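Stop Buying Sweaters in December

I own 6 sweaters and I wear 2 of them. The other four were all bought in December, all in a hurry, and all because a store window made me feel like I was underdressed for my own life.

So my opinion, for whatever it's worth: December is the worst month of the year to buy knitwear. Everything is shiny, everything is "giftable," and half of it itches. Last week I tried on a Fenska turtleneck that looked gorgeous on the hanger and felt like a doormat by the time I got it over my ears. The price was $200! For that money I want to be able to turn my head.
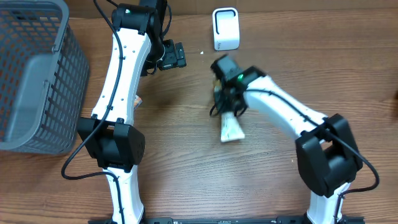 My friend Issa Harb thinks I'm being a grump about this. He loves a holiday sweater - the louder the better - and he'll happily wear one to the grocery store. Fine, he has the shoulders for it. But even Issa admits that his old gray Pravo crewneck gets ten times the wear, with jeans, with cords, under a coat, whatever. It's plain, it's soft, and the cuffs have gone a little wobbly in a way I find really charming.

What I'd love is for people to go through their own drawers first. Pull the whole lot out, try everything on (yes, the cardigan from your aunt too), and see what you reach for when it's freezing and you're late. Mine is a navy Tsolakis with a darned elbow. I'd never have guessed. 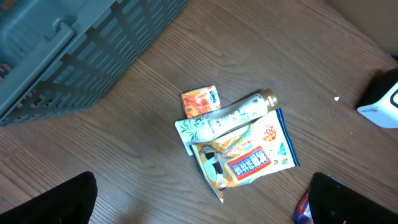

Juice carton and crate on the wood.

Then wait until the weather is properly miserable and the racks have thinned out. You'll know by then if you need a thick one or a thin one, and you can skip the sequins. I've got my eye on an Amell cardigan in dark green, and it can stay in the store until I've worn the navy one to bits.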